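Home Explore Notifications Lists Profile

Cyrill Pichler
Thread, 14 posts

1/ Evening all. I promised a few of you a proper preview of the Tokitz match and I've failed to keep it short, so put the kettle on. Zirnton at home to Tokitz, fourth against seventh, and I haven't looked forward to a league game this much since the cup run!

2/ First, where we are. Zirnton have won three and drawn two at home, and lost both of the away games that mattered. We're a different side on our own grass. I don't know if it's the slope (there is a slope, whatever the club says) or the noise from the covered end, but visiting teams seem to need half an hour to settle and by then we've usually scored.

3/ The last result was the 2-2 at Arnau, and I'm still a bit cross about it. Two up at the break, playing some of the nicest football I've seen from us, and then we dropped so deep you could have parked a bus between the midfield and the halfway line. Arnau's equaliser came from a throw-in. A throw-in!

4/ To be fair to Arnau, they had 2,331 in that night, which is a lovely crowd for this level, and every one of them was singing by the end. The pies were good too. I had two, and I'd have had a third if the queue hadn't gone right round the corner of the stand. 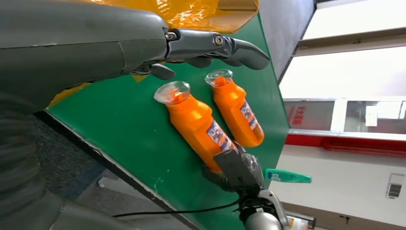 Grey hand, green worktop, yellow plastic.

5/ Now, Tokitz. Don't be fooled by seventh. They've got a game in hand and they've only let in five all season, mostly by putting everybody behind the ball and making the opposition very, very bored. My brother-in-law watched them last month and said he read the whole programme during the first half, adverts included.

6/ They do break quickly though, and that's the bit that worries me. The two wide lads wait on the touchline looking as if they've forgotten there's a match on, and then off they go. Our full-backs love a wander up the pitch (I love them for it, most weeks) so one of them will have to stay at home this time. I'd keep the left one back. He's got the better engine but the right one has the better cross.

7/ Team news, such as it is. Hauser trained all week and should start up front. He's been out with the hamstring since the second game, and we've missed him holding the ball up more than we've missed his goals. The young lad who's been filling in has run himself into the ground and deserves a good clap when his name's read out, wherever he ends up on the team sheet.

8/ In midfield I'd go with the same three that started at Arnau. I know some of you want a change after that second half, and I had a very long and very friendly argument about it in the bread aisle, but they were superb for 45 minutes and I don't think you learn much by tearing it all up after one bad spell. The keeper has been steady and his kicking is miles better than last year.

9/ For those who like a record, we've not lost at home to Tokitz in our last four meetings. Three wins and a 0-0 that I'd rather not talk about. I took my mother to that one as a birthday treat. She has not been back, although she does still ask after the goalkeeper.
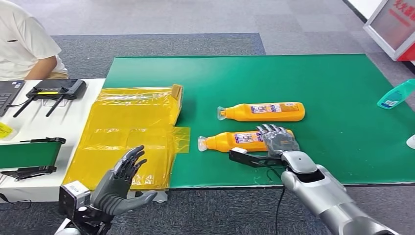 10/ So, prediction time. I ran the usual poll on here and got 300 votes, thank you, that's the most we've ever had! Most of you went for a narrow home win, a fair number said draw, and a small and stubborn group went for Tokitz. I've a fairly good idea who you are and I'll be looking for you at half-time.

11/ My own shout is 2-1 Zirnton. Hauser to get one if he's truly fit, something scruffy from a corner for the other, and a nervous last ten minutes where I watch through my scarf. I said 3-0 for the Arnau match, so please treat all this with the care it deserves and keep your money in your pocket.

12/ A few practical bits. Turnstiles open an hour and a half before kick-off. The bottom car park is shut for resurfacing until November, so either come early for the top one or walk down from the station, it's ten minutes and mostly downhill. The club are hoping for 1,000 through the gate. We've been just short for two matches running and it would be grand to see it done.

13/ If you've never been and you've read this far (bless you), do come. Stand near the covered end by the tea hatch, someone will talk to you within minutes, and it may well be me. Under-12s are free with a grown-up and the half-time penalty shoot-out for the little ones is back as well.

14/ I'll post the line-ups as soon as I've got them, and I'll try to do goals as they go in, though my signal at that ground comes and goes. If it all goes quiet after the hour, assume I'm shouting. Up the Zirnton!

Last updated Sep 15, 2026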